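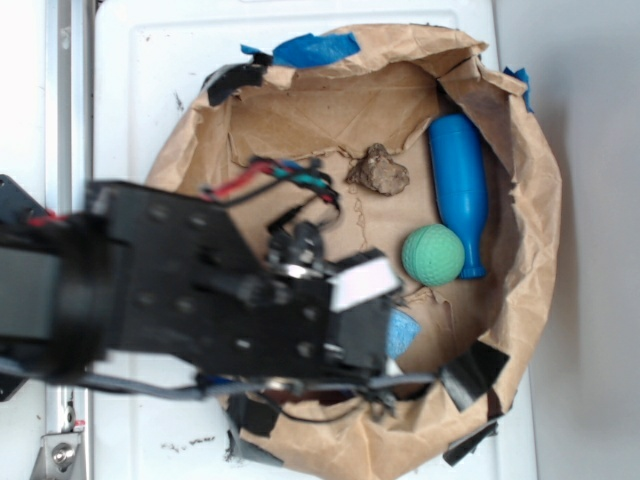
About Stellow

Stellow is a craft supply workshop and mail-order business. We prepare kits and loose materials for paper and fabric work done at home: wreaths, gift boxes, lampshades, book covers and seasonal table pieces. Our customers are home crafters, small craft groups and schools.

The company started with one product, a lampshade kit sold under the name Budex. The kit contained a pre-cut backing sheet, two rings and a strip of edging tape. It is still in the catalog. The backing sheet has been changed once, to a heavier grade, and the rings now come in three diameters.

What we make

The current catalog lists 239 items. They fall into the following groups.

Budex: lampshade kits and replacement parts. Rings, backing sheets and tape can be ordered separately. Covering fabric is not included, as most customers use their own.

Cuadros: box and frame kits, cut from gray board and scored on the fold lines. Each kit comes flat with a printed assembly sheet. Corners are joined with gummed tape. White glue can be used in its place, but drying time is longer and the corners need to be clamped.

Loose stock: board, paper by the sheet or the roll, wire, ribbon, floral tape, adhesives and cutting tools.

Paper is sold by weight and finish. Color is matched within a batch, but small differences between batches are normal. If a project needs more than one roll of the same color, order all of it together and note this on the order form.

How we test kits

A new kit is assembled 100 times before it is listed. Assembly is done by people with different levels of experience, working only from the printed sheet. Where the same mistake comes up more than twice, the sheet is rewritten or the part is changed. Most changes are small — a fold line moved, a tab made wider, a step split in two.

Adhesives are checked separately. Each one is tested on every paper weight we sell and left for 14 days before the joint is pulled. Results are printed on the back of the label, with the paper weights the adhesive is suited to.

The workshop

Cutting, packing and shipping are all done at our workshop on Madatell Road. The counter at the front is open for order pickup and for customers who want to see paper samples before buying. Cutting to size is available for board and roll paper. There is a charge per cut, and cut pieces cannot be returned.

Schools and groups

Kits can be supplied in class packs without individual boxes. We currently supply 379 schools and craft groups. Class packs include one assembly sheet for every two kits, and extra sheets can be downloaded and copied freely for teaching use. Orders for the fall term should reach us by the end of June.

Returns and spare parts

Unopened kits and uncut materials can be returned for a full refund. Missing or damaged parts are replaced without charge. Please include the batch code, which is printed on the inside flap of the box or, for class packs, on the packing slip.

Page last updated 19 May 2026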